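Section 3: Getting your Zidora shell ready

Welcome to the fun part! Your Zidora is unpacked, the fittings are sorted, and now you get to meet the big curved shell itself. Take your time with it — a clean shell makes every later step easier.

1. Spread an old towel over your work surface. Leave plenty of room on all sides.
2. Lift the shell with both hands and set it down gently.
3. Wipe the surface with a soft, damp cloth. Start at the rim and follow the curve in long, easy strokes.
4. Dry it with a second cloth.

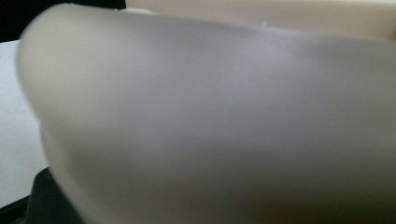
Fig. 3. Off-white curved surface with a rounded edge, seen up close.

5. Run a fingertip slowly along the edge. If you feel a rough spot, stop and call the Skuvmont help desk at extension 914.
6. Turn the shell and repeat on the other side.

Note: Soft gray shading on a pale matte finish is often just shadow. Move to a window before you start scrubbing! A warm tint can come from a wooden table or a bright rug nearby, too.

Caution: No scouring pads, bleach or solvent sprays. They dull the finish, and it's such a lovely finish.

Happy with how it looks and feels? Great! Leave the shell on its towel and get out fittings bag 400 — you'll need it for Section 4.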